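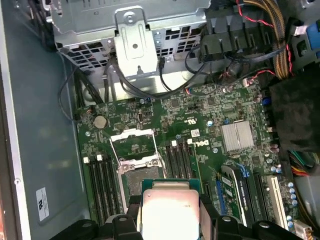 5. Refurbishing tasks: seating a processor

Of the shop-floor chores in our study, processor replacement is the one that technicians most often told us a machine could not do. We included it for that reason. The job is short, the parts are standard, and a person with some practice does it without much thought. It also leaves little room for error. The processor has to come down flat over the socket, in the correct orientation, and it must not slide once it touches the contacts.

All trials in this section were run at the Lunde workshop, where used office computers are taken apart, tested and sold again. The arm was driven by the Mastari controller described in Section 3, with the same two-finger gripper used for the kitchen and laundry tasks. We made no special fingertips for this task. A shop that has to change tools for every chore gains little from a general-purpose arm, and we wanted the results to reflect that.

Each trial began with the case open, the old processor removed and the replacement waiting in a tray. The arm had to pick up the processor by its edges, carry it into the case, line it up, lower it and let go. Opening and closing the socket was scored as a separate task and is covered in Section 6. Figure 2 shows the processor held between the fingers directly above the socket, with the load plate raised and the retention lever up. The memory slots on both sides are empty. We left the memory out in every trial, as the workshop does when it strips a machine for testing.

We ran 293 trials. A trial counted as a success if the processor was lying flat in the socket in the correct orientation when the fingers opened, and if Edeltraud Thiele, who inspected every board under magnification, found no damage to the contacts. By this measure 274 trials succeeded. Trials in which the operator pressed the stop button were counted as failures, even when the recording later suggested that the arm would have recovered.

The failures were not spread evenly. Most of them took place before the processor was anywhere near the socket. The fingers closed on it at a slight angle in the tray, the tilt went unnoticed during the carry, and one corner reached the socket first. The controller usually backed off when this happened, but it had no good way to correct the grip in mid-air and would try again with the same tilt. Setting the part down and grasping it afresh would have been the obvious remedy. The version we tested could not do this.

Clutter inside the case was a smaller problem than we had expected. Power and data cables cross the space above the board in many of these machines, and a drive cage can limit how far the wrist can turn. Charoen Khunthong set the approach paths by hand for each case model, so the arm did not have to find its own way around them. Readers should keep this in mind when comparing our results with systems that plan their own paths. On a case the arm had not been set up for, we did not attempt the task at all.

Time is the other limit. The median successful trial took 40 seconds from tray to release, and much of that was spent hovering over the socket while position was checked again. The technicians at Lunde were faster on every case model. They also did things during the same job that we did not ask of the arm, such as moving a cable aside, wiping off old thermal paste or noticing a bent pin before fitting the part.

We conclude that seating a processor is within reach of a general-purpose gripper when a person has prepared the case and is close by to stop the arm. We would not call the whole replacement job automated. Cleaning, cable handling and inspection remain with the technician, and these take up most of the working time. Work on regrasping began in September and will be reported separately.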